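# Unintended Processor Release During Automated Socket Insertion

**Student project report, Automated Disassembly and Refitting Laboratory**
Project group: Ruba Abu Hammour, Štefánia Tóth, Sabina Štěpánek
Supervisor: Blažena Pešek

## 1. Background

The project group was assigned the refitting stage of the Kostelell cell, in which a robot arm returns tested processors to used desktop workstations. The task had previously been done by hand. The group was responsible for the gripper fingers, the approach path and the release logic. The arm controller and its safety functions were supplied by the laboratory and were outside the scope of the work.

On an afternoon in May, during a supervised insertion trial, the gripper opened before the processor had reached its seated position. The processor fell a short distance onto the contact field and came to rest at an angle. Several contacts were bent and the motherboard was withdrawn from use. There was no injury. The enclosure door was closed and the operator, Štefánia Tóth, used the emergency stop as the laboratory rules require.

This report describes the fault, its cause and the changes made to the cell.

## 2. Insertion procedure

The workstation is placed in the fixture with its side panel removed and its memory modules taken out. The operator lifts the load plate and confirms by eye that it is fully clear. The arm then collects the processor from the tray, holding it by two opposite sides so that the heat spreader stays uncovered, and carries it to a waiting point beside the socket. From that point the arm moves over the contact field, lowers the processor and opens the fingers once contact has been detected.

The waiting point matters because it is the last position at which the operator can stop the cycle without risk to the contacts. With the load plate up, the gripper must also pass close to the retention latch at the corner of the socket.

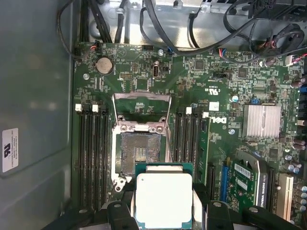 ### Fault Analysis

The group examined the controller log, the gripper settings and the finger surfaces. The log contained 2,808 entries for the trial. It showed that the command to open the fingers was issued while the arm was still moving downward. The controller had therefore accepted a contact signal at a height where the processor could not have been touching the socket.

Two explanations were considered.

**Loss of grip.** The fingers might have slipped, with the open command playing no part. This was ruled out. Finger position was constant until the command was issued, and no wear was found on the gripping surfaces.

**False contact signal.** Contact is inferred from a rise in motor load on the vertical axis. The threshold had been set during early tests on a bare board lying flat on the bench. Inside a chassis, the gripper cable was pressed against the drive cage during the descent, and the added drag was enough to cross the threshold. The group repeated the descent 20 times without a processor and with the socket covered. The false signal appeared in every run in which the cable had been routed on the cage side.

The group concluded that the second explanation was correct. A contributing cause was that the release logic relied on a single signal and made no check of height. This weakness had been noted by Sabina Štěpánek in an earlier design review, but it was not entered in the list of open items and was not followed up.

### Corrective Measures

1. The fingers may open only if the contact signal and the height reading agree.
2. The gripper cable is clipped to the opposite side of the wrist and its routing is checked before each session.
3. The cycle pauses at the waiting point until the operator presses the confirm button.
4. The load threshold is set again whenever the type of chassis is changed.

After these changes the group completed 34 insertions using a scrap processor and a scrap board. No early release was recorded. The laboratory has approved a return to working boards under supervision.

### Remaining Work

The height check assumes that every motherboard sits at the same level in the fixture. This has been confirmed for one chassis type only. Štefánia Polák, who takes over the cell next term, has been given the log files, the revised settings and the damaged motherboard.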